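Wood tabletop: is the grain real, and can I sand out the haze?

Posted in Furniture Repair & Refinishing
937 views

drybrush_ohio

I have a light wood table bought used in August. The listing called it a Flisasen dining table, but there is no label on the underside and the seller had no paperwork. The top is pale beige, close to cream in daylight, with a slight pink cast. I need to identify what the top is made of before I do anything to the finish.

What I know so far:

The top is one panel with no visible seams between boards. The edges are covered with a matching strip, so I can't see the core. The underside is a plain tan sheet with no grain to speak of. A magnet does not stick to anything except the leg brackets.

The finish is smooth to a fingertip in every direction. I cannot feel the grain lines at all. There is a dull area near one end where a previous owner used some kind of spray polish, and it has a slight drag when I wipe it with a dry cloth. I would like to remove that haze. My first plan was to sand the whole top lightly and put on a water-based clear coat, but if this is a thin veneer or a printed surface I assume that would ruin it.

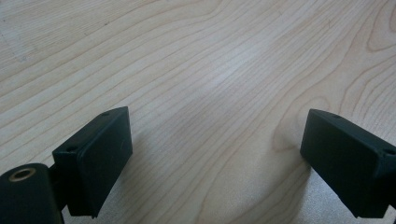 Tabletop grain, straight lines and the looping section at upper right.

The lines mostly run on a diagonal in the photo, with rounded arcs in one area and a small knot-like swirl lower down. To me that looks like real wood, but I have seen good printed surfaces before. Is there a reliable test that does not damage the top? And if it is veneer, is sanding ruled out completely?

Tools on hand: random orbit sander, hand block, mineral spirits, a loupe, the usual rags.

joinery_pete_no_more

The pattern in your photo is the figure you get from a flat-sawn board. The nested arcs are called cathedral grain. Straight lines next to it are normal, as the growth rings meet the surface at a different angle there. So the pattern is that of wood, but a printed surface is usually made from a scan of wood, and the picture alone will not separate the two. A glossy reflection like the one near the middle does not help either. Lacquer and melamine can both do that.

Do these checks in order.

1. Look for repeats. Pick out a distinctive mark, such as the swirl, and search the rest of the top for its twin. Look for the same outline, the same size and the same neighboring lines. Printed patterns repeat at a fixed interval. Sliced veneer can also show near-matches where leaves were laid side by side, but the marks drift slightly from one leaf to the next. An exact copy means print.

2. Use the loupe with a flashlight held low. On wood, the grain lines break up into pores or fibers. On print, they break up into dots or a flat wash of color.

3. Look at an edge. Remove a leg bracket or find a screw hole drilled close to the rim. Veneer shows as a thin layer of wood over the core. Paper or melamine shows as a thin hard skin with no fiber.

4. Watch the color from two sides. Stand at one end, then the other. Real wood under a clear finish usually shifts between lighter and darker as the angle changes. Print stays close to the same.

With no seams and a plain underside I would expect veneer or print over a manufactured core. A solid top normally has glue lines between boards.

On the haze: do not sand yet, whatever the result. Polish residue sits on top of the finish. Wipe a hidden spot with mineral spirits on a white rag and let it evaporate. If the rag picks up residue and the finish is unchanged, do the dull area in small sections and change the rag often. Then wipe with water and a drop of dish soap, then plain water, then dry. Keep the water away from the edge strip.

If it proves to be veneer and you still want a new coat, scuff by hand with the grain, using a fine abrasive. Stop when the shine is evenly dull. Leave the orbital sander in the cabinet, especially near the edges. If it is print, clean it and leave it alone.

tableguy154

just sand it with 2000 grit, thats so fine it cant hurt anything. did mine and it came out great

joinery_pete_no_more

2000 will not cut through veneer quickly, but on a printed surface it leaves a dull patch that cannot be buffed back to match. It also clogs on polish residue. Clean first.

drybrush_ohio

Results. No repeated marks anywhere on the top. Under the loupe the darker lines break up into short open pores, and there is a screw hole near the rim that shows a thin layer of wood over a compressed core. I am calling it veneer.

Mineral spirits took the residue off after four passes. The rag came up yellow. The remaining finish is even enough that I am skipping the clear coat for now. The edge strip is lifting slightly at one corner, so I will start a separate thread on which glue to use.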